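Porkmont Feeder Colony Records: Data Card

Summary

The Porkmont Feeder Colony Records are a collection of husbandry and yield records for small-scale colonies of feeder insects, chiefly dubia roaches and banded crickets, with a smaller group of black soldier fly larvae. The release contains 1,091 colony-weeks of observations drawn from 120 bins. It is intended for keepers, extension educators, and students who wish to compare feeding and housing practices at a scale below commercial production.

The records are maintained by the Porkmont Insect Husbandry Group. The maintainer of this release is Chanida Hemmin.

Contents

bins.csv: one row per bin, giving species, bin volume, ventilation type, substrate, and founding stock weight.

weekly.csv: one row per bin per week, giving feed offered, feed removed, temperature range, humidity range, mortality, and harvest weight.

feeds.csv: composition of each feed mix, by weight, with moisture content where it was measured.

notes.txt: free-text remarks entered by keepers, lightly edited for spelling.

photos: general photographs from the participating sites. The photographs are not linked to individual bins and carry no measurements.

Sites

Records were contributed by keepers at two sites, Porkmont and Teltberg. The Porkmont site houses all of the roach colonies and the soldier fly larvae. The Teltberg site houses the crickets. Species and site are therefore not independent for crickets, and users should not attribute differences between crickets and roaches to species alone.

Collection Procedure

Keepers weighed feed before it was placed in the bin and weighed the remainder at the next service. Temperature and humidity were taken from a probe fixed at mid-height on the inner wall. Harvest weights exclude frass and shed skins. Each bin was serviced once a week in the morning, before misting.

Mortality was recorded by weight for crickets and by count for roaches. The mortality_unit column states which method applies. Larval mortality was not recorded, as dead larvae could not be separated reliably from the substrate.

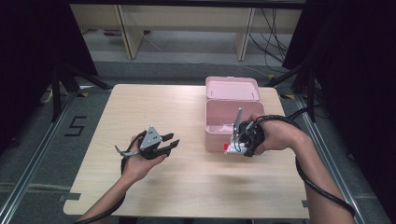 Open pink plastic lunch box on a light wooden tabletop, with two hand-held grippers.

Feed Mixes

The release covers 4 feed mixes. Mixes A and B are grain-based and differ in the share of wheat bran. Mix C, known in the notes as the Liao mix, adds dried alfalfa and brewer's yeast. Mix D was used only for soldier fly larvae and consists of vegetable trimmings drained overnight.

Fresh carrot or squash was offered to roaches and crickets as a source of water. It is recorded under moisture_source and is not included in feed weights. Earlier drafts of the collection did include it, and any totals calculated from those drafts should be discarded.

Data Quality

Of the colony-weeks in the release, 746 have complete entries in every column. The remainder lack one or more values, most often the humidity range. Missing values are left blank. A zero always means that the keeper recorded zero.

Several Teltberg bins show a sharp rise in mortality in June. The notes attribute this to a failed exhaust fan. These weeks have been retained and are marked in the event column, so that users may decide whether to exclude them.

Scale readings below one gram should be treated with caution. The kitchen scales in use at both sites were checked against a reference weight each month, but they were not certified instruments.

Appropriate Use

The records are suitable for comparing feed conversion among mixes within a species, for classroom exercises in data cleaning, and for planning the size of a household colony. They are not suitable for estimating commercial yields. They also contain no information on nutritional value to reptiles, birds, or other animals, and no veterinary conclusions should be drawn from them.

Known Gaps

Founding stock for the roach colonies came from a single breeder. Genetic variation among those bins is likely to be low. No record was kept of the age of adults at founding. Lighting was not controlled at either site.

Access and License

The files may be copied, adapted, and redistributed for noncommercial purposes with credit to the Porkmont Insect Husbandry Group. Commercial breeders who wish to use the records should request written permission from the maintainer.

Keepers' names have been replaced with codes. Requests to identify a contributor will be declined.

Corrections

Corrections should be submitted with the bin code, the week number, and the column concerned. Accepted corrections are entered in changes.txt and applied at the next release. The Irham conversion script, which turns the weekly file into monthly totals, is distributed separately and should be run again after each update.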